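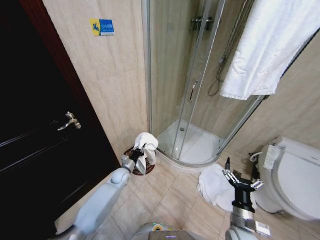 How to ask a gossip site to take down photos of me standing next to a famous person?

Posted in Celebrity News and Media, 9 Nov 2018

Hello everybody. I was shopping in Enmont with my sister and a person from a television reality show was in the same queue as us. I will not write who it is. Somebody took pictures and now they are on a site called Odow, and my face is very clear in 2 of them. Under the pictures it is written that I am the "new mystery friend". I have never spoken with this person in my life.

There are already 80 comments, and some are unkind about my clothes. My colleagues have found it also. I wrote to the general address of the site and received only an automatic reply. Do I have the right to make them remove it? I live in England but I do not know in which country the site is.

nusa_reader

I am sorry this happened to you. I had a similar problem in the past, with a smaller site, so I can tell you what I did, but please understand that I am not a lawyer.

First, save everything. Make screenshots of the page with the address and the date, also of the comments. Then look at the very bottom of the site for a link called "Corrections", "Complaints" or "Privacy". It is often a different address from the general one, and a different person reads it.

Keep your message short. Mine had 8 lines. I wrote which picture, which sentence was false, and what I wanted them to do. I think you should separate the two matters. The photo itself was taken in a public shop, and in this country it can be difficult to complain only about that. The sentence about the "mystery friend" is another thing, because it says something about you which is not true. Ask them to remove the sentence and to blur your face. In my case they answered after 9 days and cropped the picture so I was outside of it. They did not apologise.

If the site is a member of a press regulator, you can complain there when the site does not answer you. Not every site is a member, so check this first.

Jacobs

Just ignore it, in one week they will write about somebody else. These sites want that you react.

Enmont_local

I do not agree with the answer before mine, it is easy to say when it is not your face. One more thing to add: the same pictures are often copied to other sites. Do a reverse image search and write to each of them separately. Also report the worst comments one by one with the small flag next to them. On Odow this went faster for me than the email, the comments disappeared the same evening.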